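Sovside Set-up Guide – Section 6: Wiping and surface chores

Read section 5 first if you haven't. The arm settings carry over and if they are wrong none of this will work.

6.1 What this section covers

Cloth work. Wiping the outside of large smooth objects – toilets, cabinets, tanks, machine covers. Dry cloth or slightly damp. No spray, no scrubbing, nothing inside a bowl.

We get asked a lot whether Sovside can clean a bathroom yet. Short answer, no. It can wipe parts of one, with somebody in the room. Flat tops are good. Rounded sides are fair. Behind the tank, under the rim, around the hinges – still a person's job, and will be for a good while. Please don't sell it to your customer as more than that.

6.2 Before you start

1. Charge both batteries to at least 60 percent. Below that the wrist slows down and the cloth starts to bunch.
2. Load the chore pack named Filen. The older Hedlund pack still shows up in the menu, do not use it for curved surfaces.
3. Pick one cloth and stay with it. Thin, flat weave, no tags. Cut tags off.
4. Clear loose cables out of the wiping path. Tape them if you can't move them.
5. Dry the floor.

CAUTION: Keep the arm away from live wall outlets. Any cable that runs across the floor counts as an obstacle even when the map doesn't show it. Thin white cable on light tile is the worst case, the sensor misses it about as often as people do.

6.3 Teaching a wipe

Sovside learns a wipe from a person doing it first. Two hand-held grippers, one in each hand, cloth in the left. Do the chore the way you normally would, only slower.

1. Hold the cloth flat against the surface before you press record. Not after.
2. Start at the top. Work down in overlapping strokes.
3. Keep the marker faces turned outward and uncovered. Sleeve over a marker = lost stroke.
4. Keep the other gripper up and in view, even if it has nothing to do.
5. At the end of each stroke lift off clean. Dragging back teaches it to drag back.
6. Stop after 40 strokes. Save. Rest your wrists.
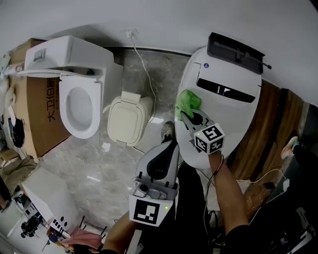 Joar Sæther

A smart toilet is a fair test piece and it's the one I'd start with, if you have one. Big white rounded body, lots of surface to get a green cloth across, and then the trouble spots – the black control panel on top and the dark display window across the front. White on white the system has a hard time telling where the body ends. Dark parts help it find its place but it must also learn to go easy on them.

A plain toilet next to it makes the second lesson. Lid off and laid on the tile, seat up, and now there is an open bowl the arm has to stay out of. Mark the bowl as a no-go zone in Filen before the first run. Every time, also when it's the same toilet as yesterday.

NOTE: A lid lying on the floor is its own object. Teach it as its own object. If you skip this the arm will look for it on the bowl and wait.

6.4 How many recordings

More then you want to make. For a single flat top, 300 strokes gives a usable result. For a rounded body plan on 2000, spread over different rooms and different people. One person's wipes all look alike and the arm picks up their bad habits too – it got my shoulder twist, took us most of April to get it out again.

Move things between takes. Boxes, bags, a cloth on the floor. Real rooms are messy and a set recorded in a tidy one falls apart the first morning on site.

6.5 First run on its own

1. Set speed to LOW.
2. Stand where you can reach the stop button. Not on the cable side.
3. Start with the cloth already in the gripper. Picking up a cloth from the floor is a separate chore (section 8) and not a reliable one.
4. Let it do one stroke. Stop. Look at the surface.
5. If the cloth stayed flat, let it do the full pass.
6. If it bunched, lower the grip force one step and go back to 4.

CAUTION: Do not reach in to fix the cloth while the arm is moving. Stop first. Yes also on LOW.

CAUTION: Control panels and buttons. The arm can press them while wiping. Cut power to any appliance with touch controls before a run, or lock the panel if it has a lock.

6.6 Known problems

Cloth slides out on the down stroke – grip too low, or cloth too thick. Try the cloth first.

Arm stops halfway and holds still – marker lost in one of the recordings. Open the set, sort by dropouts, delete the worst ones.

Same patch wiped over and over – it cannot see that a patch is clean. It has no idea of clean, only of where it has been. When the map slips it starts again. Restart the map, not the chore.

Missed band along the bottom edge – normal. Finish by hand. Valter Grønli at the Sarkadau workshop has a setting that halves it but it makes the arm bump the floor, so it's off by default and not in this release.

6.7 After the run

Take the cloth out, don't leave it clamped overnight. Wipe the fingers of the gripper and the marker faces with a dry cloth. Save the log before powering down – it is not saved for you.

Section 7 covers sweeping.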